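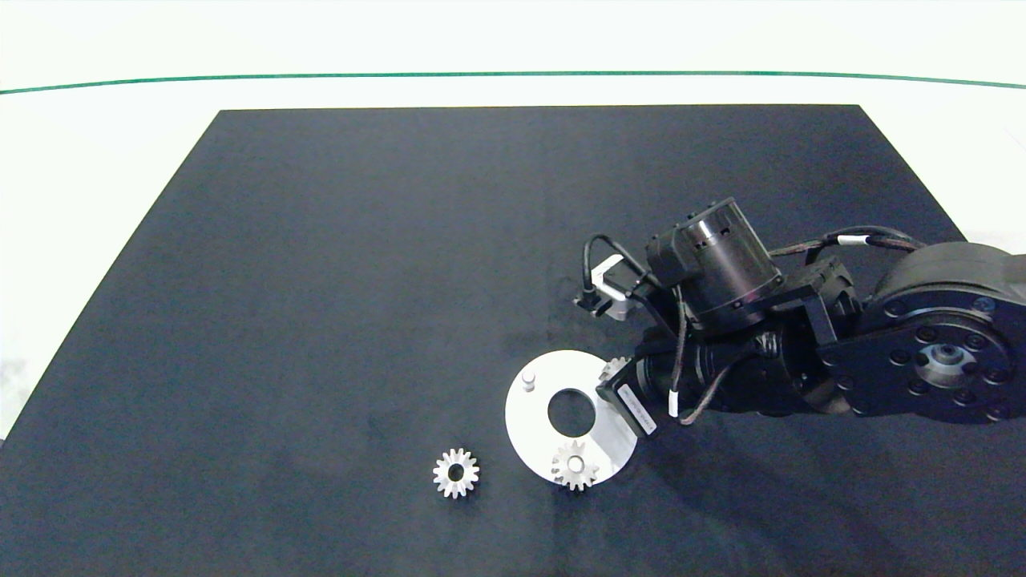

OK so opening. Don't read the title out, they can see it. Start with the ferry question - who here has taken the night boat to Grurncombe? Hands. Usually 2 or 3. Good, pick on them later.

Main point, say it early: go slow, go in May. Day trippers get the harbor and the fudge shop and then back on the bus. They miss the whole upper town.

Numbers slide. 1,891 steps on the old pilgrim path, top to bottom. Cabin on the boat was $39 when I went. Pause for the groans.
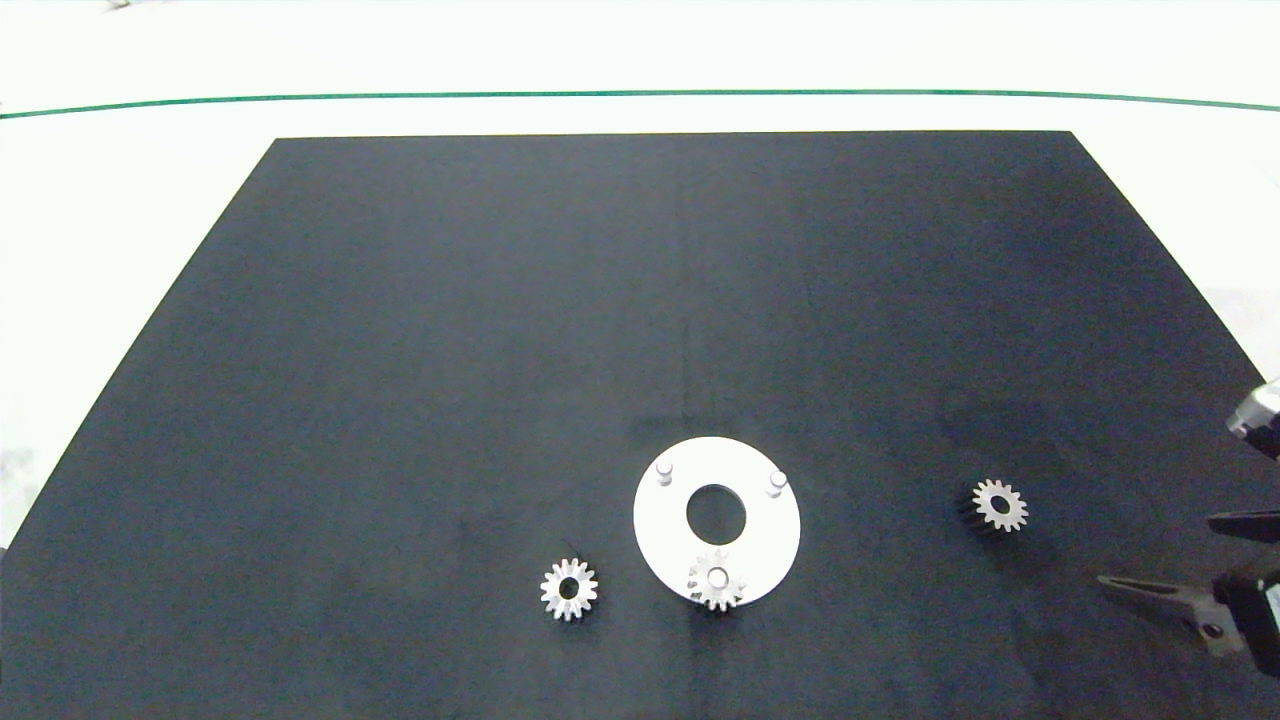 Reader wrote in after my first piece, said the steps are fine but the last boat back on a Friday is a nightmare and I should of warned people. Fair. So warn people. Book the return before you book the room.

Next, Gikeo. Keep it short, always run over here. Village, one bakery, no ATM. Bring cash. The walk from Grurncombe is all day if you stop for lunch and you will stop for lunch.

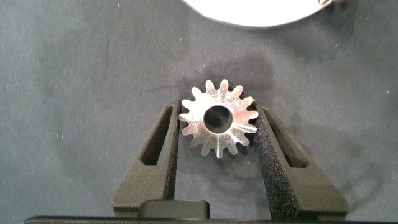
Then down the other side to Ren, where the river path starts. Flat, easy, good for knees after all that. Tell the goat cheese story if theres time. If not skip straight to where to sleep - two guesthouses, the one by the bridge is louder but better breakfast.

Question that always comes up - can you do it with kids. Yes over eight, bring snacks, skip the top section.

Budget, last slide. 2,250 for ten days, dollars, everything but the flight. Could do it cheaper with a tent, I don't want to.

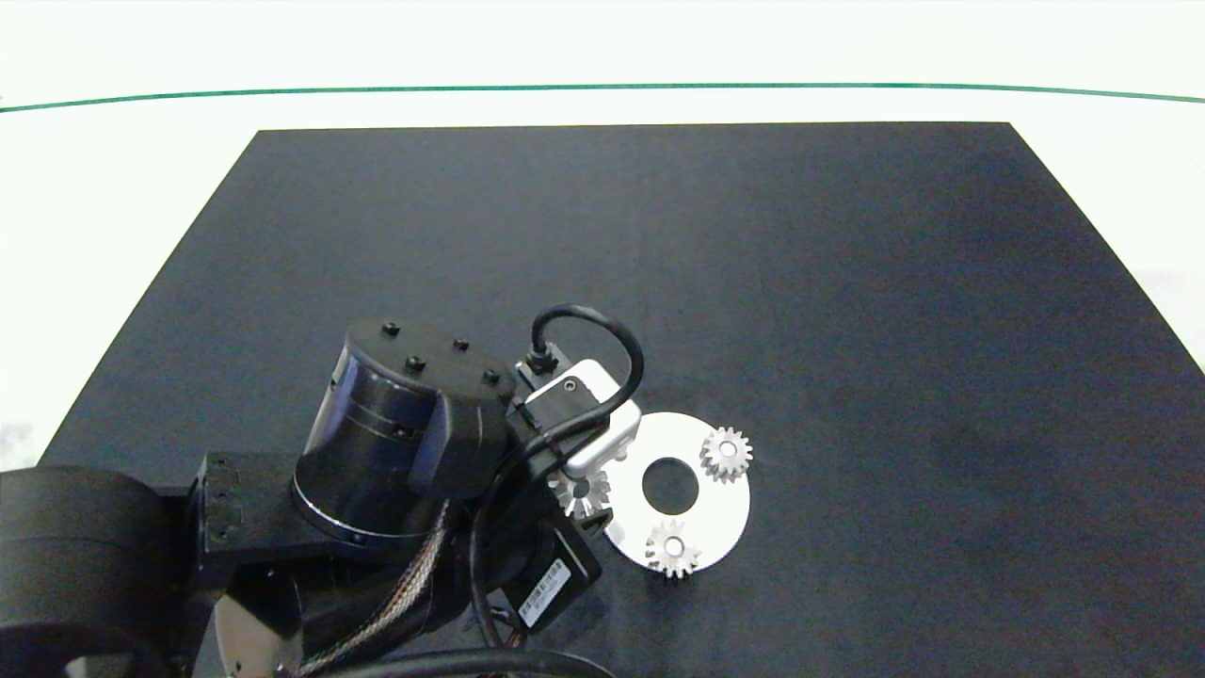

Notes by the author of the Dondemik walking guides
Speaker, afternoon session

Closing bit. Handouts by the door, map on the back, the bus times on it are old so check agian before you go. Questions till they kick us out.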